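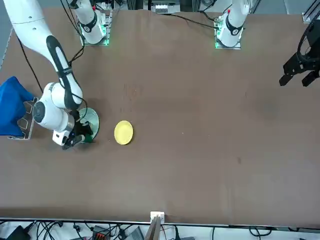 Fog, moss and a very good morning

I have a new favorite thing, and it is fog drip! I spent the first part of July up on the ridge above Ivel, and at six in the morning the ground under the big firs was soaked. Out in the open meadow, two minutes' walk away, my boots stayed dry. No rain had fallen all night.

What happens is that fog blows in from the coast and the droplets are too small to fall on their own. Needles and moss catch them, the drops join up, and down they come. You can stand there and hear it (I did, for far too long, with cold coffee).
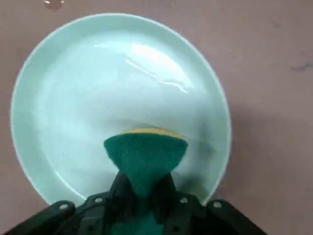
The trees are pulling water out of the air that would otherwise drift right over the hill, and everything beneath them gets a share. Ferns, salamanders, the little creek that runs down to Kneath all summer long. I set out a homemade gauge, a funnel in a jar, under the thickest branches and another in the meadow. By breakfast the one under the tree had 318 milliliters in it and the meadow jar had a damp bottom and one very surprised beetle.

The ridge tops out at 3000 feet, and the wettest spots were on the side facing the sea, right where the wind hits first. 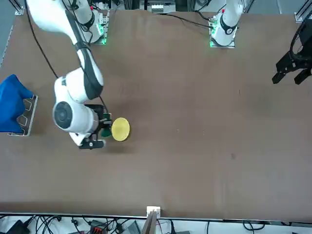 Does fog drip count as rainfall?
Usually it gets left out, as most rain gauges stand in the open, away from trees, and miss nearly all of it.

Next time I'm bringing more jars and trying the Posum side of the ridge, where the moss is supposed to be even thicker.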